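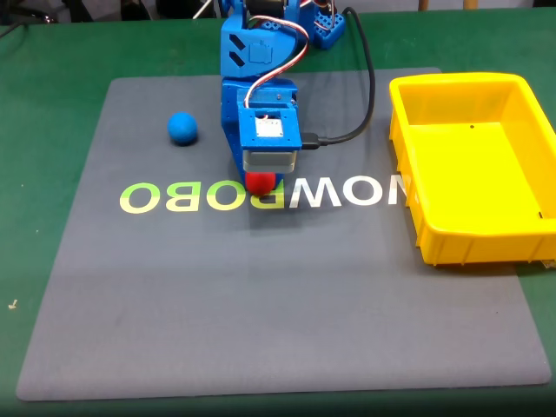
Arm over the work mat with the gripper down on the red ball. Blue ball and yellow bin to either side.

Gultano Desktop Arm — Service Notice and Replacement Cable Kit

Part number: 2509
Fits: Gultano desktop arm, all units with the boxed gripper head
Status: In stock
Notice last revised: Tuesday, December 21, 2021

What this notice covers

Some arms lose grip force or drop the gripper signal when the head is lowered near the middle of the mat. The fault comes from the cable that plugs into the side of the gripper. On affected units the cable was cut too short at the factory. When the arm reaches forward and down, the cable pulls tight and the connector backs out of its socket a little at a time.

The arm keeps moving when this happens. Only the gripper stops responding. Depending on where it was in the cycle, it may stay closed, stay open, or close slowly after the arm has already started to lift.

We first heard about this in October from Arkbridge, one of our resellers, after three classroom units came back with the same complaint. The arms passed every test on our bench because our test program never sent the head below the height of the bin rim. We have changed the test program.

Is my unit affected?

Look at the serial plate under the base. Units with a serial number beginning in 7 are affected. Units beginning in 8 left the factory with the longer cable and need no work. If the plate is missing or you can't read it, do the check below.

Reach check

1. Clear people's hands from the mat.
2. Put a ball at the center of the mat and run the pick routine at the slowest speed.
3. Stop the arm with the head at its lowest point. Leave the power on and do not reach in.
4. Look at the gripper cable from the side. It should leave the connector in a loose curve. If it runs straight, or if the connector sits at an angle, the unit needs the kit.
5. Send the arm home and turn the power off at the supply.

A unit can pass this check at the center and still fail at the far corners. Run it again with the ball placed at each corner the arm can reach.

Error codes

2005 — gripper signal lost. The usual code for this fault. It may clear by itself when the arm lifts and the cable goes slack, so check the log even if the display looks normal.

2005 can also show up if the supply voltage is low. If you get the code with the arm standing at home, the cable is probably fine and you should check the supply first.

Safety

Do not push the connector back in while the arm is powered. When the signal returns, the gripper goes straight to its last commanded position with no ramp. One customer had a fingertip pinched this way. The injury was minor, but the gripper motor is strong enough to bruise and the edges of the frame are hard.

Do not tape the connector in place. Tape moves the strain to the solder joints on the gripper board, and the board is not sold separately.

Do not extend the cable with hobby servo leads. The wire is too thin for the gripper motor and gets hot under a stalled load.

Until the kit is fitted, keep the arm at half speed or slower and keep pick positions on the near half of the mat. Someone should be within reach of the power switch the whole time.

What is in the kit

Gripper cable, black, long version
Cable clip with screw
Strain relief boot
Spare clip screw
Printed instruction sheet

You will need a small Phillips screwdriver. No soldering.

Fitting the cable

1. Turn the power off at the supply and unplug it. Support the arm with one hand, as the joints go slack without power.
2. Lay the arm back so the gripper is facing you.
3. Pull the old connector straight out of the gripper. Grip the plug, not the wire.
4. Follow the old cable up to the base and unplug it there.
5. Slide the boot onto the new cable, narrow end first, and plug the cable into the gripper.
6. Leave a full loop between the gripper and the clip. The loop should be about as wide as your palm.
7. Fasten the clip. Keep the gripper cable apart from the servo cables so they do not rub.
8. Plug in at the base, then move the arm by hand through its full reach before turning the power on.
9. Run the reach check again.

Most people finish in under half an hour. If the clip screw turns without biting, the hole in the printed part is stripped. Use the spare screw, which is slightly thicker.

Cost and returns

The kit is free for affected units, whether or not they are still under warranty. Give the serial number when ordering. Owners of other units can buy the kit as a spare at the listed price.

If you would prefer not to do the work yourself, send the arm to our service partner, Jatoi. Pack the arm only. Mats, bins and balls are not needed for the repair and have gone missing in return shipments before.

Questions about this notice go to Haris Ghauri in product service. Please include the serial number and, if you have it, the log file from the day of the fault.

Related items

Inar power supply for desktop arms
Gripper head, boxed type, complete
Base serial plate, replacement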